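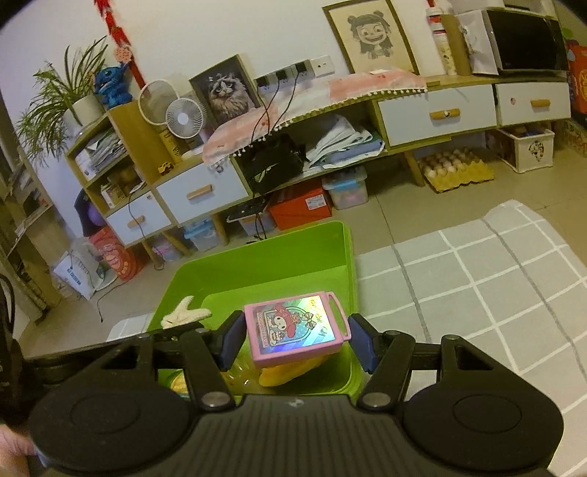
The small pink My Melody box and the green bin. The crocheted star is already inside.

Home Kitchen Small Rooms Letters About Search

I have wanted to write about the toys for a long time, and each time I started I had to stand up and put some of them away first. This month I decided to do it the other way: first the toys, then the writing. It took me two afternoons and one morning, and I want to write down how it went while I still remember where I put everything.

We live in one large room and one small room. The large room is for eating, working, ironing and playing, and along the wall it has a long low cabinet in light wood with white drawers. When we moved in I thought that such a cabinet would be enough for a family of any size. It is a good cabinet. But a cabinet with drawers has one problem with children, and the problem is that a child who cannot see a toy believes it is gone. My daughter is four. If I put her things into a drawer, she opens all the drawers to find them, and then I have the toys and also the tablecloths on the floor.

So we use the green bin. I do not remember when we began with it. It is bright green plastic, not pretty, and it has food pictures printed on the side. My friend Noreen Dogar says that it is the ugliest thing in our home, and she says it kindly. I have tried to replace it once, with a nice box with a lid from Wernell, and that box now has winter scarves in it. The lid was the mistake. My daughter did not like to take it off, and I did not like to put it on.

The bin is open, light enough that she can pull it, and wide enough that she can look inside without turning it over. She does turn it over anyway, but less than before.

What was in the bin

The first afternoon I spread the white cloth with the grey checks and put everything on it. I recommend a cloth with a pattern of lines, it is easier to see small things, and afterwards you can lift it by the corners and shake out what remains. There is always something that remains.

My plan was to make groups. I had read an article which said to make groups by use: building, pretending, drawing, and so on. This works for a shop, I think. In our bin the groups were not so clear. To which group belongs a crocheted star? It is soft, so it could go with the soft toys, but she uses it as a plate for other toys. It was made by Mehwish Cheema, who lived on the floor under us at our old address, and she gave it to us without a string, because she was afraid that a baby could pull it into the mouth. Now I would like a string, so that I could hang it. But it has been five years that I say I will sew one, so it stays in the bin, and maybe it is better loved there.

The pink box with My Melody on it was also difficult. It has a small loop handle and a shiny label which changes color when you move it, and my daughter carries it from place to place. The contents change. In one week I found in it two coins, a piece of dried bread and my spare key. I had looked for that key in every coat. I decided that the box stays, with the rule that we open it together in the evening before bed. She accepted this rule very seriously, and now she is the one who reminds me.

My husband is more strict than I am. His system is that a toy which was not touched in one month goes out. I said that by this system the ironing board also goes out. We did not finish that conversation.
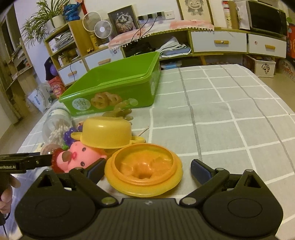 Everything out on the checks: the pink pig, the grapes, the orange and yellow dishes, and the cotton swabs, which belong in the bathroom.

The pig was the oldest question. It is rubber, with a big snout and a red collar with ruffles, like someone from an old painting. My uncle, Tariq Gondal, bought it when he visited us in July, from a man who had a blanket with toys at the train station. Uncle Tariq wanted a horse. The man had only pigs. For a while the pig slept in the bed of my daughter, then it was in the bath, then for a long time it was nowhere, and this spring it was behind the washing machine. I washed it with soap and a soft toothbrush. If you have rubber toys with folds, do it with a toothbrush, a cloth does not go between the folds.

The purple grapes come from a set of play food that was once complete. I know how a set disappears, I have watched it. First one piece goes to the park in a pocket. Then one piece is exchanged with another child for something of less value. Then you step on the tomato. We have the grapes, and we have the corn, and a few others, and she plays shop with them very well. I used to look for the missing pieces on the internet, and once I almost ordered a second set only to have again the lemon. Now I think a shop can be small.

About the cotton swabs I must say something, because in our home they are also a toy. My daughter uses them for fences, for candles and for feeding the pig. The jar is clear plastic and held 300 of them when I bought it. I did not fight about this for a long time, and then it was me who needed one and had to go looking among the play food. Now I have put the jar back on the high shelf in the bathroom, and I gave her instead a paper cup with a few swabs that are hers. When they are finished, they are finished until the next month. We will see.

The yellow and orange dishes are the things she uses most, more than any doll. They go one in the other, or one under the other, and they are a hat, a lake, or soup. I cannot tell you from which set they come. I asked my mother on the phone and she said she thought they were mine, from my kitchen, and that she found them too small for practical use.

What went where

At the end I did not buy anything. I want to write this because I was near to buying quite a lot. I had a list with baskets, labels, and a shelf on wheels, and the total on the list was 667, and I looked at this number during one whole evening and then closed the computer.

I did this instead:

The green bin keeps the play food, the dishes, the star, the pig and the pink box. These are the things for every day. It lives on the floor by the cabinet during the day and we lift it up when we sweep.

One drawer, the lowest one that she can open, is for paper, crayons and stickers. The tablecloths moved one drawer over. I put a sticker of a crayon on the inside edge, where guests do not see it, and she knows it.

The clear boxes under the cabinet are for things that wait. Here I put the puzzle of 1000 pieces from Ilídio Aguiar, who teaches with my husband and has no children and believed it was a present for a baby. It is a very beautiful puzzle of a harbor. In ten years maybe, or my husband and I do it this winter.

The top of the cabinet is not for toys. On this I am firm. There are the plant, the fans, the microwave, the picture of the cat and the drawing of the smiling girl, and that is already a lot for one cabinet. Stitch stands there too – I know. He was there before the rule. 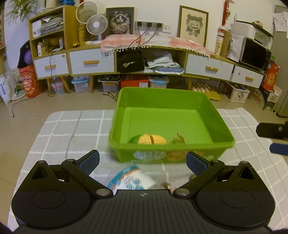
Two halves of the toy corn in the green bin, with the long cabinet behind.

I leave you with some small things that I learned, in no good order.

The toy corn comes in two halves and I was always pressing them together before putting it away. Now I leave it open. My daughter wants to put it together herself, and if I do it for her, the first thing I hear in the morning is a complaint.

It is better to sort when the child is in the room. I believed the opposite and I did the first afternoon alone, when she was with Noreen. When she came home she put half of it back as it was. The second time she sat with me and decided many things faster than I did. She gave away a whole bag of plastic animals without looking at it twice, and kept a bottle cap.

Do the eggs and the shopping before you start, and not in the middle. I will not write here what happened, only that there was a ball.

And if you have a fringe on the cloth that covers your cabinet, like our pink one with the white tassels, then know that small toys catch in it. I found there a doll shoe and a hair clip. The shoe has no doll any more, but my daughter wants to keep it in case the doll comes back, so for now it is in the pink box, and tonight before bed we will open it and see what else is inside.

Next time I would like to write about the drawer with the cables. Several of you have asked how I keep the chargers, and I have no method yet, so if you have one, please write to me. Mehwish already sent me hers, and it needs 12 small bags, and I think I am not this kind of person.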